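Welcome to the Devora Pretend Vegetable Set, from all of us at Hnatiuk! If you have been looking for something a child can sort, carry, hide, bargain over and serve to you for supper before breakfast, pull up a chair, because we could talk about these vegetables all day (and in September, when we're getting ready for the busy season, we pretty much do).

**Devora Pretend Vegetable Set, your own mix of 9 pieces: $46**

The idea started with garlic. Most play food sets will give you a carrot and a slice of pizza, and those are lovely, but our founder, Illia Holovko, grew up in a kitchen where supper began with garlic and he wanted that in the toy basket too. So garlic went in first, and then tomatoes, and the rest of the selection has grown up slowly around them. We send out a printed list with every order so you can see what might go with what you have.
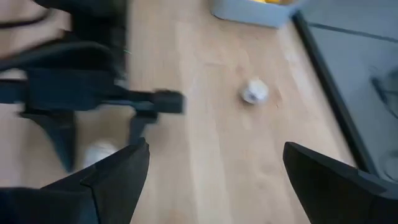

You don't need a play kitchen to enjoy the set, by the way. Any clear bit of table does nicely, and so does a rug, a porch step or the bottom stair. We do like a light wooden surface, only because the reds and yellows look so cheerful against it, and it's easy to wipe down when real lunch has to take over.

### Sorting bins and tubs

The Devora set comes in a plain cardboard carton, which is fine for the trip to your house but won't last long once somebody decides it's a boat. For everyday storage we carry the Zirneck bins and tubs, and you can add them at checkout. The white bin is the one we'd start with if you're only getting one. Children seem to like having a place where the "shopping" goes, and grownups like having a place where everything goes at the end of the day. The clear tubs are handy for a different reason: you can see what's in there before you tip it out! 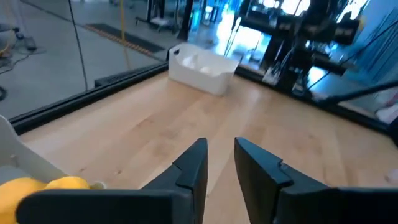 *White storage bin with a cutout handle on its short side. Bins are sold separately.*

If you're setting up for more than one child, we suggest a tub for each kind of vegetable and a shared bin for whatever is being bought, cooked or delivered. It gives everybody a job. Younger ones can simply match like with like, and older ones will soon be writing price tags and charging you far too much for a tomato.

### More about the garlic

The garlic is what people write to us about. We make it in several sizes, from a little bulb that fits in a small hand up to a really big one with a long neck, and the colors run from white through cream to a pale tan, so a mixed handful looks like something you brought home from a market stall. Please tell us in the order notes if you'd like all one size. Otherwise we pick for you, and we do enjoy picking.
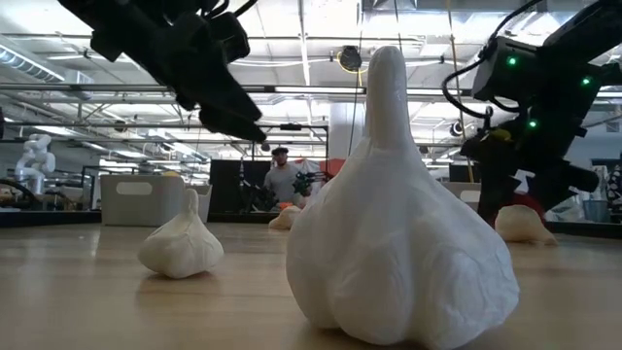

Sizes are good for lining up, too. Ask for the smallest, then the next one, then the giant, and see where the conversation goes. One grandmother wrote that hers had become a family, with names and bedtimes, and that she had been asked to knit a scarf for the tall one. (She did. It was green.)

Tomatoes can be ordered alongside in any number up to the full nine pieces. We'd go for a few of them at least, as they're the quickest for a toddler to pick out and they make the whole market look stocked.
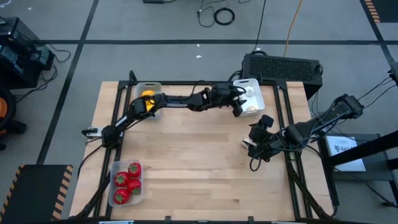 *Four red tomatoes with green leafy tops in a clear container, and a white bin at the upper right.*

### Good to know

- **In the carton:** 9 vegetables of your choosing and the printed list
- **Not included:** Zirneck bins and tubs, table
- **Ages:** 2 and up
- **Item number:** 3,624
- **Cleaning:** wipe gently with a damp cloth and let the pieces dry in the open before putting them away; please keep them out of the dishwasher
- **Extra pieces:** sold singly, so a garlic lost at the park needn't be the end of the market

### Goes well with

Our Lamar market apron has two deep front pockets and ties that go around twice on a small waist. It comes in one child size, and we'll happily tuck it into the same carton if you order the two together. If it's a present, leave us a line at checkout and we'll write the card by hand and keep the packing slip out of the carton.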